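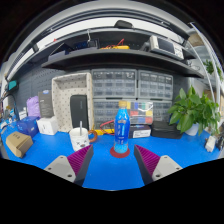 Water has a sneaky habit of turning up in places where you didn't pour it. You take a drink out of the fridge on a hot afternoon in July, you put it down, you go off to find your other shoe, and when you come back there's a wet ring on the table and you get the blame. I've been blamed for a lot of rings. My gran was very strict about it, and every cup and bottle in her house had to stand on something, the way the blue bottle with the pale cap is standing on its round dark red coaster. For years I thought her glasses leaked. They didn't, and the real answer is a much better story.

So where does the water come from?

Try asking a few people this and see what they say. Some will tell you the water soaks through the glass. It can't. If it could, a glass of blackcurrant squash would get purple drops on the outside, and you can check for yourself that the drops are clear. (You can lick one if the glass is clean. I did. It tastes of nothing.)

The water comes out of the air!

There is water in the air around you right now, even if you're sitting indoors and haven't been near a tap all day. You can't see it. When water is spread out in the air like this it's called water vapour, and it's a gas, made of tiny bits of water called molecules, all whizzing about separately and bumping into each other and into your nose. They are far too small to see and they don't feel wet.

Now, the warmer water is, the faster its molecules zoom about. A cold glass slows them down. When the ones in the air touch the glass they lose some of their zoom, and slow molecules stick together. First a few, then a few more, then millions and millions, until there are enough in one place to make a droplet. The droplets join up, get heavy, slide down the side and end up underneath, on my gran's good table.

The long name for this is condensation. You say it con-den-SAY-shun. The opposite, when liquid water goes off into the air as vapour, is evaporation, and that's what happens to a puddle when the sun comes out. The same water can do one and then the other, over and over again.

Why doesn't it happen with a hot drink?

Good question, and I got this wrong when I was at school. The outside of a mug of hot chocolate is hotter than the air, so the molecules that bump into it get faster and bounce away again. No drops there. But put a saucer over the top of the mug for a minute (ask a grown-up first if the drink is very hot) and then look at the underneath of the saucer. It'll be covered in drops. The hot chocolate is sending lots of vapour up, and the saucer is cooler than the drink, so that's where it lands.

And what about the white cloud over a kettle? Most people call it steam, me included, but the part you can see is already made of tiny drops of liquid water. The true steam is invisible. With a glass-sided kettle, or a spout you can look at from well back, there's often a small clear gap before the white bit begins. Please don't put your hand anywhere near that gap. It's the hottest part and it will burn you badly.

Other places to spot it

Once you know about condensation you'll start seeing it all over the house and then you won't be able to stop, which my family find very annoying.

The bathroom mirror after a shower. Lots of warm wet air, one cool mirror. You can draw a face on it, and if you don't wipe it properly the face sometimes comes back the next time the mirror steams up!

Your own breath on a cold morning. The air in your lungs is warm and damp, and when it meets the cold outside it makes a little cloud. I still pretend to be a dragon. I am forty-six.

Glasses. If you wear them, you know this one already. You come in from the cold, they go completely white, and you have to stand in the doorway like a lamp post until they clear.

Grass early in the day. The ground cools down overnight, and so does the air touching it, and water collects on the blades. That's dew. If it gets cold enough, below freezing, you get frost instead, and often that's the vapour turning straight into ice without bothering to be a drop first.

And the biggest one of all is over your head. Clouds are made when warm damp air rises, cools down and its vapour gathers into droplets. The droplets need something to gather on, and up there it's specks of dust, or salt from the sea, or soot. A cloud droplet is so small that it takes something like a million of them to make one ordinary raindrop.

I once walked inside a cloud. I was on holiday and I climbed the old lookout tower at Pesonen, all 166 steps of it, to see the view, and there wasn't a view, there was just white. It was like being inside a pillow. When I got back down my hair was full of tiny beads of water and my notebook had gone wavy at the edges. It hadn't rained on me at all. I was a bit cross about the view, but I did get to write "have been in a cloud" on my list.

An experiment to try

You'll need two glasses that are the same, some ice, some water and a bit of food colouring if you've got it.

Dry the outside of both glasses really well with a tea towel. Fill one with water that's been standing in the room for a few hours. Fill the other with cold water and ice, and stir in a drop of the colouring. Put them next to each other, with something underneath each one, and wait ten minutes.

Before you look, make a guess. Which one will have drops on? What colour will they be? Write it down, so that you can't change your mind afterwards (I've caught myself doing that).

If hardly anything happens, the air in your room might be very dry. Try again in the kitchen when somebody's been boiling pasta, or pick a muggy day. You can also wrap one cold glass in a woolly sock and leave another one bare. The sock keeps the warm air from getting at the glass so easily – have a feel of the sock as well as the glass when the time's up.

Then wipe the table, please. Rings are much easier to get off when they're fresh.

Impi Honkanen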